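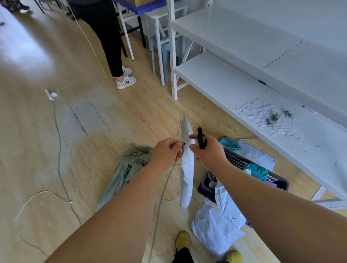
Belar R2 robot vacuum: brilliant, until it meets a strap

I run a small workroom in Siltport and I've had the Belar R2 going for 90 days now. I love this thing! It cost me $494 from Raltullow, it maps the whole floor by itself (wood-grain, a fair few cracks and worn grey patches) and it eats dried plant fibres all day long, which my old upright never managed.

Now the fault. It can't see long, soft things. Fabric strips, loose cords, that sort of stuff. Ours caught a strip, wound it tight around the main brush and kept pulling for a good few seconds before the motor cut out. The stall cut-off is meant to be instant. By then there was a hot plastic smell and the brush cover was too warm to hold, so I switched it off at the base and left it to cool on the concrete outside.

Belar's help line was friendly and sent a new brush module, $38 with postage. They also pushed a software update that makes the cut-off quicker. I've tested it with an old apron string and it stops almost straight away, so full marks there.

I'd still say lift every power cord and plastic bag off the floor before you press start, and don't run it overnight. The Lins model at $2,299 is supposed to steer around cables, but I can't justify the price.

Four stars. It loses one for the smell. Battery is good for up to two hours, and the dust bin is a bit small.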